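May 20, 2020
Bench notebook, manipulation cell 2
Entry by C. Mota. Read by: G. Ogilvie, N. Jarman

Rules for tabletop layouts, second pass. The December version was written for block sets and does not carry over well to kitchen items. Gregor and I went through it line by line this morning and kept less than half.

Kept as written:
Power to the arm is enabled only after hands are off the table and the operator has said "clear" out loud.
One operator on the controls. Anyone else in the cell stays behind the tape and touches nothing.
Speed limit stays at 15 percent for the first run of any new layout, including a layout that differs from an old one by a single item.
E-stop is tested at the start of each shift and initialed on the door sheet.

Changed:
Tall or heavy items go to the side of the table away from the arm's rest position. The old text said "toward the back," and Nest and Bernardo read that two different ways.
Mounting holes in the tabletop are to be left uncovered by small items. A fruit slice lying over a hole sits at a slight tilt and the grasp height comes out wrong.
Cable slack is checked with the arm at its rest position and again at the far corner. Loops near the gripper must not be able to catch on a handle or a rim. Checking at rest only is no longer accepted.
Appliances stay unplugged, cord off the table. Door closed at the start unless the task sheet says open.

Layout 34 was set against the new text. Bottle on the plate, cap toward the near rim. Mug handle toward the banana. Strawberries together in the bowl.
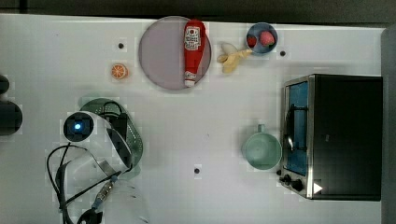
Layout 34, overhead. Toaster oven right, colander left under the wrist camera.

Points from the review of 34:

1. The colander is partly hidden by the arm equipment in the overhead view. The rule as drafted says every item must be fully visible from above before the run. Either the colander moves or the rest position does. I would move the rest position. Gregor disagrees, as it would mean redoing the clearance check for all the earlier layouts. Open.

2. Mug is just left of the oven door. Any task that opens the door needs the mug elsewhere, so the task sheet must list door swing as a keep-out area. Added to the template.

3. Orange slice is clear of the nearest hole. Passes.

4. The bottle goes slightly past the plate rim at the top. The draft says "on the plate," with no tolerance. Proposed wording: an item counts as on the plate if it stays there when the plate is lifted level by hand. Nest to try this with the Famska bottles too.

5. The transparent shield needs its own line in the pre-run check. Look for cracks and for cable crossing it under tension. At present it falls under "general condition," and people skip that.

Ticket 2043 covers items 1 and 4. Madalena has the template and will issue it as revision 2 once both are settled. Until then the December sheet stays on the door with the changes above written in by hand.

To do:
Measure door swing on the oven and mark it on the layout drawing.
Ask Bernardo for the cable length figures at the far corner.
Replace the tape on the operator side, worn through at the step.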